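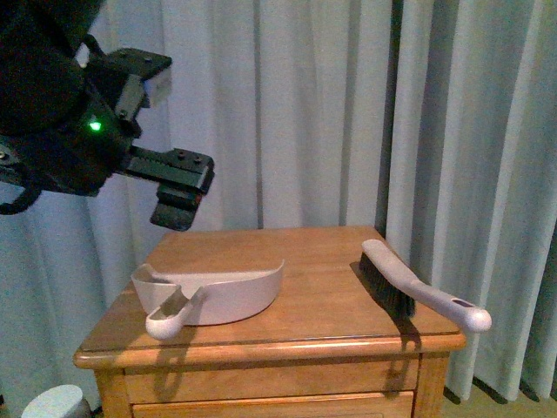 The bedside top, with the pink-beige dustpan on it.

29 July 2022
By Nerea Soler

README for Flakska, the bedroom part

Hi! So Flakska is my running collection of pictures and notes on small household surfaces and the stuff that ends up on them. There are 200 pictures altogether right now, and 87 of those belong to the bedroom part, which is what you've got in this folder (the hallway lives in Branen, please don't mix them up, I did that once and it took me a whole evening to undo).

What's in it

Mostly nightstands. I love a nightstand! The one at the top is honey-colored wood with a rounded front edge and drawers underneath, and the grain runs left to right, so crumbs and dust hide in it beautifully. Curtains behind. The dustpan is lying on top with the tip of its handle poking out a little past the front edge, and I tagged it "cleaning tool, resting" and also "overhang". If you only want things sitting fully on the surface, filter on that second tag.

How I name stuff

- nightstand: anything bed-height with a top and at least one drawer
- dustpan: the pan, with or without its brush. If there's a brush I add "brush" separately
- handle_out: old name for "overhang", still hanging around in 24 rows, sorry
- color: whatever I'd call it out loud. Pinkish beige went in as "beige" and I still go back and forth on it

Things to know before you use it

The wood colors are all over the place. Warm lamps make everything look like honey, and I haven't corrected any of it. The Osman sheet has my room notes, which are typed fast and spelled badly. Another 33 pictures are waiting in Akerano without any tags at all (bookshelves mainly, plus one very full windowsill), and I'm hoping to get those in by December.

Use it however you like, just keep my name on it and tell me if you find a wrong tag. For fixes, send the row and the word you'd use instead, and please leave the old tag in the comment column so I can find it again.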